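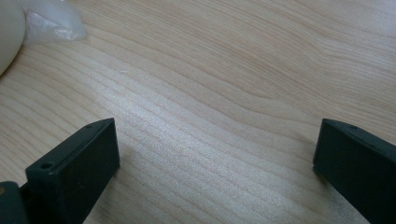 Pale tabletop, low angle: grain running from lower left towards upper right.

Week 6: Reading the grain
Tutor: Antigoni Rallis

I love teaching this session! A pale top looks plain from the doorway, and then you get your eye down near the surface and there are lines everywhere, curving and bending like contours on a walking map.

Start with colour. Cream, light beige and soft tan sit side by side, so don't write "blond" in your notebook and stop there.

Next, spacing. Near the centre the lines are tight and close to parallel, while towards the upper right they open into broader waves. Wavy patches are where a badly set plane likes to tear, so mark them in pencil before you cut anything.

Then light. The silvery sheen across the middle makes the lines look whiter, and the darker lower right has faint dusty smudges. Sand by raking light and you'll spot that sort of thing early (a torch laid flat on the bench is perfect).

Is it maple or birch? Could well be either, and possibly a veneer. Argue it out in pairs, please, I want to hear reasons!

For Saturday: 2 rubbings of any tabletop at home, soft pencil, thin paper. Sofia Konstantinidis has spare sheets.

Trekow Woodwork Evening Classes | Contact: course office, room 87 | Back to top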